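We use cookies to remember your preferences and to see which pages people find useful. By carrying on you agree to this. Accept / Manage settings

Keeping a snack drawer that stays a snack drawer

I have been meaning to write up the snack drawer for ages, and then my neighbour Dalva Siqueira asked me over the fence how we stop ours turning into a heap of crumbs and elastic bands, so I promised her I would finally sit down and do it. It's a small subject, I know, but a deep drawer full of crisps gets opened more often than any other in our house, and a bad one will annoy you several times a day.

Start by taking everything out. I do mean everything, including the odd birthday candle and the takeaway menu from a place that shut in January. Pull the drawer right off its runners if it will come, tip it over the bin, and go round the corners with a dry pastry brush before you bring a damp cloth anywhere near it. Salt and crumbs turn to paste the minute they meet water, and then you're picking at it with a cocktail stick for the rest of the morning. Give it 15 minutes with the drawer propped open before anything goes back in. I used to skip that part and I had soft cardboard to show for it.

Now for the bags themselves. Stand them up! If you lay crisps flat in a deep drawer, whatever is at the bottom gets crushed and forgotten, and you end up buying a second lot of something you already had. Upright, with the fronts facing you, they take up far less room than you'd think, and they hold each other up once there are enough of them. Put the same sort together in a line from front to back, so when you take the front one the next is waiting behind it. New bags go to the back. Welington, my husband, puts new bags wherever his hand happens to be, and I have stopped minding (mostly).

If the drawer is only half full the bags will slump, and you'll want something to lean them against. A bread tin does very well, or a couple of bookends. I tried one of those springy dividers once and it pinged out every time the drawer was shut with any enthusiasm, so it went to the charity shop.

Opened bags are a different matter and I don't let them back in the drawer at all. Fold the top down twice, peg it with an ordinary clothes peg, and keep it in a tin on the worktop where it'll get finished. Pegs are better than those plastic clips, to my mind - they cost next to nothing and you can lose a few without grief.

The low drawer is the best one for crisps, I think. They weigh nothing, so you aren't hauling at it, and you can see down into the whole lot from above. Keep tins and jars higher up, where you won't be bending with something heavy in your hands. If you've got very small children or a clever dog you may have to do it the other way about.

Then there's the matter of other people. Any drawer shared by more than one person needs a note now and again, when something is being kept back for a party or a packed lunch or whatever it may be. My rules for a note are few. Write it by hand, large, in dark ink. Say which things you mean and what you want, in one sentence. Put it on top of the unit, over the drawer, where a hungry person will be looking, and start with please. A little heart or a smiley face at the bottom does wonders for how it's taken, and I say that as someone who has left some fairly sharp notes in her time.

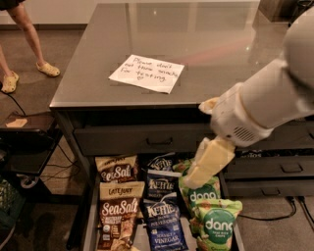
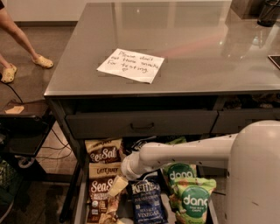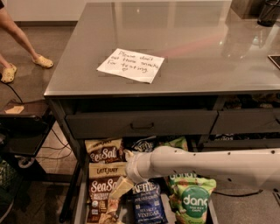
Do take your note away once it's no longer wanted, though. A note that has been up for weeks becomes part of the furniture and gets no more attention than the kettle does. I keep a stack of scrap paper and a decent pen in the top drawer so there's never an excuse for scribbling on the back of an envelope. If you need to tape it down on a shiny metal top, wipe the spot first or the tape will lift by teatime, and when it's time to come off, pull it back slowly over itself. Any stickiness left behind will go with a drop of cooking oil on kitchen paper, then washing-up liquid and warm water, and then a dry cloth in long strokes so you don't get smears.

Janaína Brandão wrote in to ask whether crisps really need to be kept out of the light. I'd say it helps, and a shut drawer does the job without you having to think about it. What they do dislike is warmth, so don't choose the drawer beside the oven. Ours was there for 2 years before we moved things round, and the chocolate biscuits never forgave us.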